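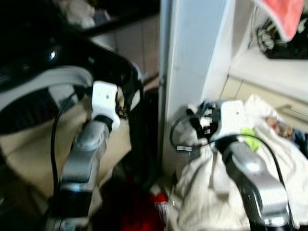 Pluvthorpe Truck and Van Owners Club
Minutes of the September general meeting

Meeting opened at 7:05 p.m. in the back room at Thongdee. Big turnout tonight, so big that we ran out of chairs and had to borrow from the dining side. Welcome to the four new members, one of whom drove in with a camper van that had half the parking lot gathered around it before we even got started!

Minutes of the last meeting
Read and accepted with one correction. The differential oil recommended during the open floor was 75W-90, and it was typed up as 75W-50. Sorry to anyone who went shopping with that list.

Money
Balance at the end of last month was $2,184. Paid out since then: the deposit on the fairground and a new canopy for the club table (the old one did not survive the wind in the spring). Dues are still coming in. If you haven't paid yet, please bring it to the next meeting or drop it off at the parts counter at Puva in an envelope with "club" written on it.

Fall swap and sale day
This took up most of the evening and it was a great discussion. The fairground has confirmed the north lot. We get the gates from 6 a.m. for sellers and 8 a.m. for the public, and everything has to be off the grass by 4.

Spaces: there is room for 50 vehicles in the for-sale rows plus the parts tables along the fence. Members get first pick until the end of the month, then it opens up to everybody. Twenty-nine spaces are already spoken for, the best start we have ever had on this event. Among the early sign-ups are two crew cabs, a short-bed step-side in the original green, three minivans, a box truck and a very tidy wagon with the rear-facing third seat. Several people in the room said they'd be coming for the wagon.

Window cards: agreed that every vehicle for sale must have a card in the windshield. Last year we had people wandering around looking for owners who had gone to get a sandwich. The card will ask for year, make, mileage, engine, transmission, title status, asking price and a cell number. There was a motion to add a line for "known problems." Some back and forth on this. One member felt it would scare buyers off. Others said they would much sooner buy from somebody who writes "A/C blows warm, needs rear shocks" than from somebody who writes "runs great." Put to a vote and carried by a wide margin.

Mileage: if the odometer has been replaced or has stopped, the seller has to write that on the card. Carried with no votes against.

Test drives: the fairground will allow them on the service road only, out to the water tower and back. Buyer shows a driver's license, seller rides along. Anybody wanting a longer drive can arrange it between themselves after they leave the grounds. We will put cones at the crossing by the food trucks.

Table fees: kept the same as last year. A suggestion to charge more for double tables was talked over and dropped.

Advertising: flyers are going up at the feed store, both car washes and the tire shop on the highway. We printed 300 and about a third are gone already. Please take a stack with you when you leave tonight, they do no good sitting in a box. Somebody also offered to make up a big sign for the overpass exit, and that got a round of applause.

Towing talk
Our speaker slot this month went to one of our own members, who tows a 24-foot trailer all over the state and really knows the subject. Wonderful talk, lots of questions. Main points, for those who missed it:

Look at the sticker on the driver's door jamb before you look at the brochure. The payload number there is for your own truck as it left the factory, with the options it was built with.

Tongue weight counts against payload. So do passengers, the dog, the cooler and the toolbox. The example truck had a payload of 1,420 pounds, and once the family and the gear were in, there was a lot less left for the hitch than the owner had figured.

A factory tow package is usually more than the receiver. Check for the transmission cooler, the heavier alternator and the wiring for a brake controller. On a used truck, get underneath and look. A receiver bolted on later doesn't tell you anything about the rest.

Change transmission fluid early if you tow in the hills.

Trailer tires age out before they wear out. Read the date code on the sidewall.

The weight slip from the truck stop scale was passed around so people could see how to read it. We'd love to do a group trip out to the scale before the cold weather. Nine hands went up for that, so it will go on the calendar. Bring the rig loaded the way you'd really travel.

Group buy
Utance floor liners: the price holds if we get 12 sets or more, and we have 10 so far. Sheet is on the clipboard by the door. Check your cab size carefully, as extended cab and crew cab rear liners are different and they can't be returned once the box is open. The sample set was laid out on the table and people were very pleased with how deep the edges are.

Long road trip report
The member who took the old conversion van on the lake loop is back, with a great story for every stop. Total for the trip was 376 miles, one fan belt, no tows. Average fuel economy came out better than expected with the new plugs and wires in. The captain's chairs are still as comfortable as the day they were built, we are told. There was a lot of interest in doing the same loop as a club next summer, with an overnight at the campground on the far side.

Open floor
Wanted: a driver's side tail light lens for a late-nineties pickup, must not be cracked. Also wanted, a tailgate in any color.

For sale: set of four steel wheels, six-lug, with center caps. Running boards, one bracket missing. A roof rack that fits "something," free to whoever can work out what.

Question about a musty smell in a van that has been parked since spring. Suggestions were to clear the cowl drains first, then the rear A/C drain, then pull up the carpet behind the second row. Cabin filter as well, if it has one.

Question about whether rust on the rocker panels is worth fixing before selling. Opinions all over the place! Most felt that clean, honest photos and a fair price do better than a quick coat of undercoating, which makes buyers suspicious. One member disagreed and had a good sale to back it up.

To do before next meeting
Print the window cards with the new line added.
Confirm the cones and the service road with the fairground.
Close out the floor liner order.
Pick a date for the scale trip.
Return the borrowed chairs.

Next meeting is in October, same room, 7 p.m. The topic will be winter batteries and block heaters, and there will be a load tester on hand, so bring your battery if you want it checked.

Meeting closed at 9:10 p.m. Most of us were still out in the parking lot at ten with the hoods up.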